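An afternoon at Rampersad's open workshop

We got to the Rampersad building a little after two in the afternoon, and the gripper bench was already the busiest spot on the floor. I had come for the big palletizing cell by Huren, but I ended up spending most of my visit at a wooden table with a hand-held gripper on it, and I'm so glad I did!

The tool is called Proltow. You hold it in your hand and do a job with it, and the recordings go to teaching the robot arm next door. The workshop keeps a small fleet of them going, and the upkeep is what they wanted to show us. Every gripper comes in for a check after 300 hours of use. The fingers are swapped at 930 hours whether they look tired or not, which sounded wasteful to me until I felt an old pair – the gripping faces had gone slick as a river stone.
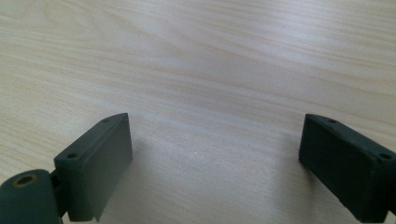 Setting the opening is the fussy part. Both fingers have to swing out by the same amount, so the technician opens them all the way, checks each side against a gauge, then closes them slowly and feels for any catch. If one side lags, the joint comes apart, gets wiped out and goes back together. I got to try this myself (badly, the first time) and it took me around 80 seconds to find a sticky side that the technician had felt right away.

Screws are done by hand here, no power drivers. Too much force and a printed part cracks, and then you're back to the printer for a new one. They have a drawer full of cracked ones, and people kept asking to look through it.

After that we walked over to the Huren cell, which is huge and loud and fun to watch, though you stand well back behind the fence. The spare parts come from Testov and the lead time is long, so there's a whole shelf of them – bin 186 was the one our guide kept going back to.

Parking is behind the building, and coffee was free until four. Wear flat shoes, the floor is grated near the cell.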